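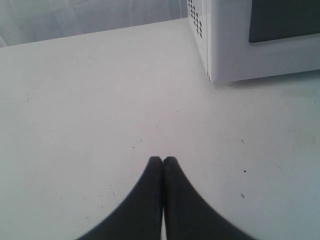 Sallico White Microwave Oven, 800 W

Sold by Histance – kitchen and staffroom equipment

Product code: 1126-W
Availability: in stock
Delivery: to the door, or to the room for an extra charge

Overview

The Sallico is a plain white countertop microwave with an 800 watt output. We sell it mostly to offices, church halls, student houses and small holiday lets, where people want something that heats soup and doesn't need a manual next to it. It stands on any flat, level surface that will take its weight. There is no built-in kit for this model, so please don't order it to go inside a closed cupboard.

The casing is white, with a white surround to the door and a dark window. The side has a patch of ventilation holes, and these must be left clear when the oven is in use. Most of the returns we see with a fault of "keeps switching itself off" come from ovens pushed hard up against a wall or a bread bin.

Controls

Two dials. The top one sets the power, the lower one sets the time. There is no clock, so there is nothing to reset after a power cut. The timer runs up to 30 minutes and rings once at the end. If you open the door part way through, the oven stops and the timer waits until you close it again.

Power settings

Low – keeping food warm, softening butter
Defrost – bread, mince, small joints
Medium – fish, sauces, milk
Medium high – reheating rice and pasta dishes
High – drinks, soup, vegetables, jacket potatoes

Older packet instructions sometimes give times for 650 W and 750 W ovens only. Start with the 750 W time, take a little off, and check that the food is piping hot all the way through before serving.

Where to put it

Choose a firm table or worktop. Leave 10 cm free at each side and at the back, and 20 cm above. The feet need to sit fully on the surface. Keep it away from the hob and out of the splash of the sink.

If the oven is going on a white table, we suggest a matt or satin top over a gloss one. Gloss tops show every scratch when the oven is pulled forward for cleaning. Matt tops do pick up specks and smudges, and spills that run under the front edge can leave a yellowish mark if they are left there. Lift the oven once a week in a busy kitchen and wipe beneath it. The Softić tables on our furniture pages are the ones we usually supply alongside, and the 80 cm size leaves space in front of the oven to put a plate down – worth having, as a hot dish should not be carried across the room to find a spot for it.

Do not stand anything on top of the oven. That includes the toaster.

Cleaning

Switch off at the wall and unplug first.

Inside: warm water with a drop of washing-up liquid, on a cloth that has been wrung out well. For dried-on food, heat a microwave-safe bowl of water with a slice of lemon in it for two minutes, leave the door shut for another five, then wipe. Take care with the bowl, it will be hot.

Turntable: glass, lifts out, can go in the dishwasher. Let it cool before washing.

Outside: damp cloth, then a dry one. No scouring pads and no bleach. Don't spray any cleaner at the ventilation holes. Spray the cloth and wipe round them.

Door seal: wipe every time you clean the inside. Crumbs here stop the door from closing properly.

Table top: most pale marks will come off with bicarbonate of soda mixed to a paste with water. Try a corner first.

In the box

Oven
Glass turntable
Roller ring
Instruction leaflet
Sheet of wall labels (cleaning rota, "cover your food", blank)

Spares

Turntable, roller ring and dial caps are all kept in stock. The Zodeo splash cover fits this turntable and is sold separately. The Zodeo tall cover does not fit, whatever the packet says, as it catches on the roof of the oven.

Guarantee

Two years in a home, one year in a workplace or shared kitchen. Keep the delivery note. The guarantee does not cover cracked turntables, or damage from running the oven empty or with metal inside.

Ordering several

We keep up to 2,000 small appliances in the warehouse and can normally send this model in quantity. For more than ten ovens, ask for a written price before you order. Orders for student houses are heaviest before the autumn term, and the next full delivery from the supplier is due in November – smaller orders will not be affected.

Old ovens can be taken away when we deliver the new one. Please tell us when ordering, and have the old one unplugged and emptied.

Questions we are asked

The turntable squeaks. Take out the roller ring, wash it and dry it, and wipe the track it runs in.

The window steams up. This is normal with wet food. Leave the door open for a few minutes afterwards.

Can it go on an extension lead? No. Plug it straight into a wall socket.

Page last checked 7 October 2018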